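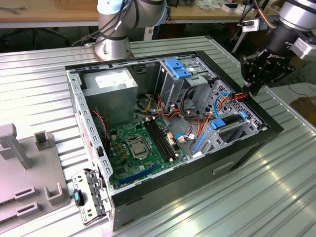 Trodero DW-2 Dual-Arm Disassembly Bench

Product code: DW-2 / 713
Category: Small-batch teardown and parts recovery
Availability: Built to order, next production slot September

The DW-2 is a two-arm work cell for taking apart desktop computers and similar boxed electronics. It is sold to refurbishers and parts recovery shops whose intake is too mixed for a fixed line. The configuration on this page is the one quoted most often: two arms, one multi-fingered gripper, a ribbed aluminum bench top, one fixture plate and the Finetti cell controller.

What is included

Bench frame with ribbed aluminum top
Two arms with base mounting hardware
One multi-fingered gripper, wrist mounted
One plastic fixture plate with posts and U-shaped holders
Finetti controller with operator screen
Stop button, light curtain and wiring
Site acceptance visit, one working day

What is not included

Floor anchors, compressed air, part bins, outfeed conveyor, and any tool for the second arm. The second arm ships with a bare flange. Most buyers order either the Safavi screwdriver head or a second gripper. Both are listed under Options.

Specifications

Arms: 2
Maximum payload per arm, tool included: 7 kg
Bench height: 78 cm, fixed
Bench width: 2000 mm
Supply: single phase, dedicated circuit
Controller storage for part programs: 713 entries

The payload figure is for the arm at mid reach. At full reach, use the derating table in the manual. A full tower with its power supply and drives still fitted should be slid or tipped on the bench and never lifted clear by one arm.

Work the cell is suited to

Towers are processed lying on their side with the side panel off and the interior facing up. In this position the gripper approaches from above and can get to drive cages, bay latches, memory modules and cable connectors. Cages with plastic handles or release tabs are the easiest starting point and should be programmed first. Soft cable bundles that cross over a cage slow the cycle, so plan for an operator to clear them by hand until the routine has been proven on your own intake.

Side panels, stuck screws and glued parts remain manual work. A price comparison that assumes otherwise will come out wrong.

Fixture plates

One plate is supplied. Extra plates are made to drawing and priced per piece. Send outside dimensions for the three case models you see most often and we will confirm whether the standard post layout covers them. Cases of unusual depth may need a second plate.

Options

DW-2/S: Safavi screwdriver head with bit changer
DW-2/G: second multi-fingered gripper
DW-2/F: additional fixture plate
DW-2/R: Randard spare parts kit (finger tips, wrist cable, fuses)

The Randard kit is worth adding to the first order. Finger tips are a wear part and are slower to obtain singly.

Budget planning

The bench price usually covers a little over half of first-year spend. Allow separately for:

Electrical work and floor preparation
Second arm tooling
Fixture plates beyond the first
Operator training, two people minimum
Programming time for each new case model
Annual inspection, from year two

Service intervals are every 2000 operating hours. Shops on a single shift generally reach this in the first year. Parts used at the interval are charged at list.

Before requesting a quote

Please have ready: monthly unit count, the share of towers against small form factor, available floor area, and the parts you intend to resell. Sample units may be sent in for a trial run. They are returned disassembled.

Quotes and lead times: Glória Mendes, Sales
Site requirements and drawings: Callum Cropper, Applications

Prices are quoted ex works and held for 78 days. Freight, rigging and local taxes are extra.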